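Week 4 handout – Keeping food hot, keeping food cold
Kitchen Science for Everyone, Senano Community College

Please read this before class and bring your notebook. Last week we got as far as the three ways heat moves, and we ran out of time right when it was getting good, so we start there.

## Quick recap

**Conduction** is heat passing through stuff that touches. A metal spoon in soup is the one everybody knows.

**Convection** is heat carried along by a moving liquid or gas. Stir your soup, blow across it, leave the lid off, and you're helping convection do its work.

**Radiation** needs nothing in between at all. It's how a broiler browns the top of a casserole, and it's how the sun gets to your tomatoes (I still think this is amazing after years of teaching it).

A packed lunch loses heat by all three at once. Which one wins depends on the container, the lid, how full it is, and where you set it down.

## The lid matters more than you think

Warm air rises, and steam carries a huge amount of heat away with it. Turning a gram of water into vapor takes more than 2000 joules, and every bit of that comes out of your lunch if the vapor escapes! A loose cover slows this down a little. A lid that seals slows it down a lot.

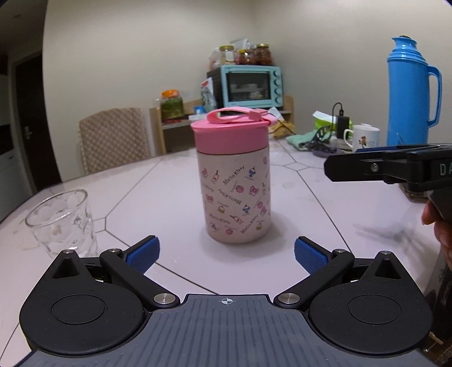

*Fig. 1. A cylindrical food jar with a bright pink lid and strap handle.*

Shape comes into it too. For the same amount of soup, a wide shallow bowl has far more surface than a compact cylinder, and surface is where heat gets out. The best shape on paper would be a ball, but try eating noodles out of one on a bus.

## Newton's law of cooling

The bigger the gap between the food and the room, the faster the food cools. Double the gap and you double the rate. So a soup at 81 °C in a 21 °C room starts with a gap of 60 degrees, and by the time the gap is down to 30 it is losing heat half as fast as it did at the start. Draw this as a curve in your notebook: steep at first, then flatter and flatter as it gets close to room temperature.

The same curve works upside down for cold food. Chilled milk warms quickly at first and slowly later.
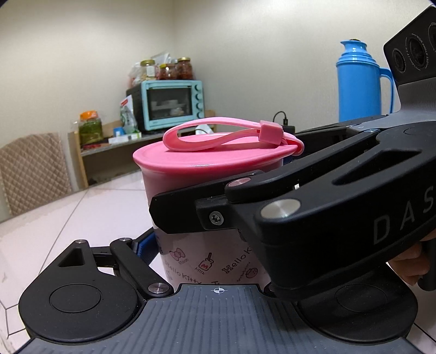 Now for my favorite trick, preheating. Fill an insulated container with very hot water, close it, wait five minutes, pour it out and add the food right away. The inner wall has already soaked up its share of heat, so it takes much less from your lunch. For cold food do the same with ice water. Check the maker's instructions first – some plastics don't like boiling water.

Fill level counts as well. A full container has more food to hold the heat and less air space on top. Half a portion in a big jar will always disappoint you.

## For the lab

Work in pairs. Each pair needs two matching cups, one cover, a thermometer and a timer.

1. Pour 50 mL of hot tap water into each cup.
2. Cover one cup and leave the other open.
3. Read both temperatures every two minutes for 30 minutes.
4. Plot both curves on the same axes.

Before you pour, write down your guess for the gap between the cups at the end. Wrong guesses are welcome, and they make for a much better discussion!

## To think about for next time

- Why does a shiny inner wall help?
- Would a vacuum stop all three kinds of heat transfer, or only some?
- Where does a sealed vacuum jar still leak heat? (Hint: look near the neck.)

Reading: chapter 6 of the course pack, up to the part on ice chests.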